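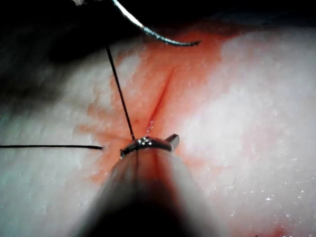

Bjarke Oddsson, course teacher, Automation in Daily Work
May

Handout 3: Can the machine do the chore yet?

Last time we spoke about sewing as a job at home and in the workshop. Many of you asked why a machine can hold a suture in surgery, yet the same kind of machine cannot sew a button on my coat. I think the question is good and I want to use the whole session for it.

Please look first at the thread. The dark strand runs straight from near the curved needle down to the left end of the metal jaw, and it looks taut. For a machine this is the kind part of the work. A taut thread has a shape that one can calculate. A slack thread has almost any shape, and it changes when something touches it. Most failures in our own sewing exercises came in the slack moments, when the thread fell over the tool or went behind it.

Second, the surface. The tissue is full of small bright points of reflected light. A steel tool also shines. A camera that must measure depth has trouble with both. In the kitchen you meet the same problem with a spoon in a sink or a glass on a tray. A matte cardboard box is much easier, and so the box was solved first.

Third, the soft material. On both sides of the cut the tissue is puckered and a little raised. Soft things move when you push them, so a plan made one second ago can already be wrong. The folding of a shirt has this same difficulty, with more area and less danger.

Who does the work?

We must keep apart two things which newspapers often mix. In the first case a person sits at a console and moves the tool, and the machine copies the hand in a smaller and steadier way. In the second case the machine decides the movement. Surgical robots in hospitals are mostly of the first kind. From a single picture of a tool you cannot know which case it is. When you read a claim about household robots, ask this question before any other.

Our exercise with the Drallus arm

In the workshop at Toft, Nanna Ingvarsson and Gunhild Lykkegaard let the Drallus arm close a cut in a foam pad, with no person at the controls. They made 97 attempts. In 17 of them the arm finished one stitch with a knot that held. To pass the needle through the foam went well in most attempts. To find the loose end of the thread again was the weak step. One attempt could take up to 3 minutes, and Gunhild does the same stitch by hand while she is talking.

I do not want you to conclude from this that chores are hopeless. The dishwasher and the washing machine do chores every day, but we changed the chore so that it fits in a closed box. For hemming, Pranport sells a frame which keeps the cloth flat, and then a rather simple machine is enough. The open question is the chore which we do not change.

For the next session

Choose one chore from your home or from a shop floor. Write one page about it. Mark where the material is soft, where it shines, and where one part can hide behind another. Say also which step you would give to a person at a console. Carol Mellor collects the pages in room 1492.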